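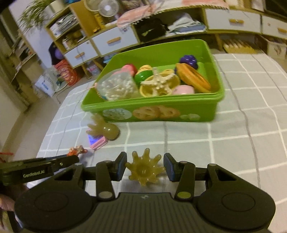 Green biscuit box on the bed, filled with toys. Bedroom set, sheet with the white grid.

Bumside Small Things: bedroom tidying set
README, last changed March 21, 2025
Kept by Latifa Helmy

What is in this folder

Pictures and notes on putting small household things away into boxes, drawers and bags. The bedroom set covers toys and bits and pieces that have ended up on a bed and need to go back into one container. There are 500 pictures in the bedroom set. The kitchen and hallway sets have their own READMEs and use different item lists, so please don't carry labels across from one to another.

The room

All the bedroom pictures come from the same room at Bumside. The bed has a light grey sheet with a white grid pattern. Behind it is a wooden shelving unit with white drawer fronts and tan wooden handles. Folded clothes and fabric are kept in the open part of the unit, and there is a small white desk fan on top. The fan, the clothes and the plant belong to the room and are not items. They have no labels. If the clothes have been refolded between one picture and the next, that is not recorded either.

The box

The main container is a bright green plastic storage box with pale cookies printed on the front and a circular label to the left of them. It is called "green box" everywhere in the notes, including the older ones where I had written "biscuit tin". It has never been a tin. I changed those in July but may have missed a few.

The box is open at all times in this set. Lids were left out of the task.

Items

Names are the ones used in the notes files. Colours are as they look in the room and were not matched to a chart.

swabs: white cotton swabs in a clear bag. The bag counts as one item. Do not label single swabs.
ring green: ring-shaped toy
curl toy: yellow and cream, with curled ends
flower yellow: flower-shaped toy piece
round pink: goes by this name even when only part of it shows
pink other: any pink toy that is not the round one
waffle: orange toy cookie with a waffle texture
grapes: purple toy grape cluster
amber large: see-through rubber toy, rounded body with fanned-out parts at the top
amber star: see-through rubber toy, star-shaped, soft
figurine: small, orange and red
pink box: small and rectangular, with a shiny blue-purple face

The two amber toys cause the most mistakes. They are the same sort of colour, and the large one can pass for a pineapple or for something with tentacles depending on who is labelling. Earlier notes have "pineapple", "squid" and "jelly man". All of these now read "amber large". The star has only ever had one name.

The pink box is an item to be put away, although it is a box. It is not a container in this set and nothing goes inside it.

Where things count as being

in: the item is inside the green box, or resting on the other things in it. Grapes sitting up on a corner of the pile are "in".
on bed: the item is touching the sheet. Add "lying" if it is on its side, as the figurine is in the picture at the top. Add "standing" if it is upright, as with amber large in the same picture.
held: the item is off the sheet and is being moved or gripped. Use this only when you are sure.
unclear: anything else. There is no penalty for using it, and I would sooner have that than a guess.

Order of packing

No order was set. Some runs start with the big pieces and some with whatever was nearest. Swabs often go in early because the bag slides about on the sheet. Where the grapes go in first they get buried, and the later pictures in those runs have them as "unclear".

Known problems

Ring green against the green box is hard to pick out when it is low down.
Flower yellow and the yellow part of the curl toy get mixed up when the two are side by side.
Notes for 3 runs were typed up from paper and have no times in them.
The cord that shows red at the side of some pictures was never given a name. Leave it out.

Files

notes_bedroom.txt has one line per item per picture.
items_bedroom.txt is the list above with the old names beside the new ones.
Draster and Naciri are the two labelling rounds. Draster is the first and Naciri is the check. Where they differ, use Naciri.

Use

Free to use for teaching and research. Say where it came from and which round you used. If you rename the items for your own work, keep a list of what you changed, and send it to me if you think your names are better.

Corrections go to Latifa Helmy through the Cakari page. Give the picture number and the item name.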